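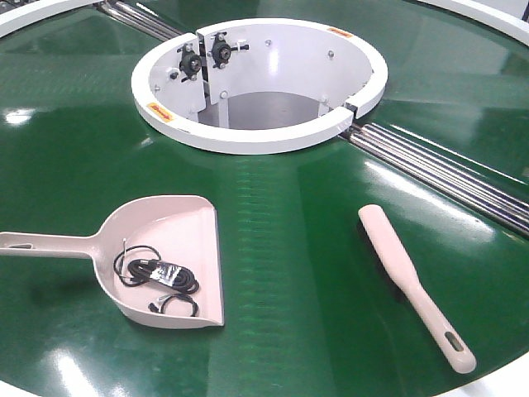
So my night class at Colombo is down to 12 of us. Back in December the college sent out a letter saying evening programs would be "reviewed," and half the room quit showing up after that. I get it! Who wants to pay for credits that might not go anywhere?

Samuele Gentile, our instructor, told us he hasn't heard a thing either. He just passed out the next chapter and kept going – which I kind of loved. I paid my $200 lab fee anyway. My transfer paperwork to Clisten is still sitting on the kitchen counter (third week now), and I'm not mailing it until somebody gives us an answer about spring.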